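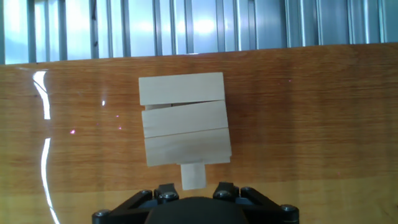

Start of a stack: pale blocks on the wood tabletop.

Tromudik block stacking set, README
Last edited June 30, 2022

Pictures and notes of plain wooden blocks being stacked, leaned, straightened and knocked over on a table. Written up in a hurry, will tidy later. If something is unclear ask Lev first, he was at the table more than I was.

What's in it

Stills, plus one notes file per tower. 203 towers in this release. A "tower" means anything from the first layer down to the moment we quit or it fell. Some are very short. A few never got past two layers and we kept them anyway.

No people's faces, no names in the pictures. Hands may turn up in the older folders.

Folders

stills/ the pictures, one subfolder per tower
notes/ plain text, same name as the tower folder
layouts/ pencil plans, scanned, only for the planned towers
extras/ block measurements, table notes, odds and ends

If a tower has no notes file it's missing, not empty. Empty files mean we sat down and had nothing to say.

The blocks

Plain wood, long and flat, no paint, no print. Same kind of shape you know from the usual tower game. We also use small narrow pieces, stood upright as props or posts. In the notes the long ones are "planks" and the small ones are "stubs". Older notes say "stick" for stub. Same thing. I meant to search and replace, didn't.

Sizes vary a little from block to block. This matters a lot more than we thought going in. A layer of three planks can look level and still rock, and if the middle one is the fat one the next layer sits on it like a seesaw. Measurements for the main set are in extras/. The second set (Litunus) was bought later and has not been measured. Don't mix them in one tower unless you want trouble, and write it down if you do.

Blocks with dents stay in. Blocks with splinters come out.

The table

Wood, with a strong grain. Nice to look at, annoying for finding edges, the grain lines run long and straight and so do the blocks. Anyone tracing outlines should zoom in before trusting a dark line. A gap between planks is usually darker and has a hard edge on both sides. Grain fades out.

No cloth, no mat in the main set. We tried a mat in March and the bottom layer crept every time somebody touched the top. Those towers are in the release, tagged mat.

Tower types

There are 4 tags for shape. Use only these.

square: three planks side by side, next layer turned the other way, and so on up. The classic.
loose: same idea but with gaps left on purpose, or planks skewed.
post: has at least one stub in it standing upright.
heap: no plan. Includes leftovers pushed together at the end of a session.

A tower can carry more than one tag. Square plus post is common. Loose and square together is a contradiction, please pick. If you can't pick, loose.

How the layers get named

Count from the table up. Layer one touches the table. If you can't see the table contact, write "lowest seen" instead of a number, because there may be more underneath. A thin light strip along the bottom of a plank is often the next layer showing, but not always, sometimes it's just the edge of the same plank. Write "maybe" and move on. We have spent whole afternoons on this, not worth it.

Planks inside a layer go left to right or top to bottom in the picture, whichever way they lie. Not by size. A plank that looks biggest is often only closest.

Gaps: note them if you can see dark between two planks. "Gap, thin" or "gap, wide". We dropped the millimeters. Bogdan's millimeters and mine never agreed.

Offsets: note the direction only. "Middle slightly right" is a perfectly good note.

Stubs: say where it stands and whether you can see both ends. Half the time one end is under a plank. Don't guess whether it's holding anything up. From a still you can't tell a stub that's carrying weight from one that's just standing close by.

Sample notes, as typed

post. three planks flat, lying across. thin dark gap under top one. middle a bit right. bottom one skewed, drops toward the right. stub upright at the near side, upper end goes in under the stack. possible layer underneath, maybe.

loose. six planks, two layers, second layer too far left. stopped there, lunch.

square. clean all the way up. fell when the table was bumped. my knee.

heap. see picture.

Write them like that. Short. Lower case is fine. Don't describe the light, don't describe the table again.

Who did what

Bogdan Tokarz: most of the stacking, block measurements, the pencil plans.
Lev Prokopenko: notes, folder names, the second pass on gaps.
Zhuravel lent us the table and wants it back without scratches. So far two scratches.

Known problems

Tower folders from the first week are out of order. The names are right, the order of building isn't.

Notes by two people, so two habits. Lev writes "skewed" for anything off square. Bogdan saves it for when you could see it from across the room.

Pale blocks against each other are hard to separate in bright pictures. If two planks read as one, check the ends, the end grain usually gives it away.

No height totals. We started a heights column and it was wrong so often that we took it out. It may come back.

Some notes mention a cardboard lid. It was used as a tray for spare blocks, ignore it.

Checks done

Every notes file opened and read once. The post towers read twice, stubs were where most of the mistakes were. Found and fixed a bunch, didnt keep a list. The heaps have not been checked by anybody.

Using it

Free to use for study, teaching, puzzles, whatever. Please don't repost the layouts folder on its own, the plans make no sense without the towers. If you fix notes send us the changed files only, not the whole thing zipped up again.

To do

measure the Litunus blocks
stick -> stub in old notes
sort out first week
decide on the mat towers, keep or split off
ask Skaltberg about more stubs, we're down to a handfull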